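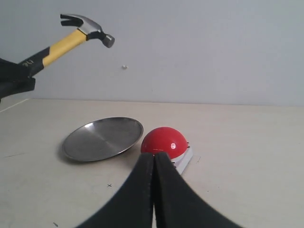 Claw hammer, yellow and black handle

29 Apr 2018

We moved to Rullside in September, and only now I can say that I sleep well in this house. The reason is the bedroom floor. It is old pine, and every board near the window made a different sound when somebody walked on it.

First I put powder between the boards, as my neighbor told me. It was quiet for 12 days and then the noise came back. After this I bought a box of 100 screws at Hakim, the small store behind the bus station, and spent a whole evening on my knees. I used 32 of them. Two went in crooked and I had to take them out again.

One board still complains, the one next to the door. My wife says we should keep it, so we hear when the children get up at night. Next I want to sand the hallway, but I must first learn how much it costs to rent the machine for a weekend.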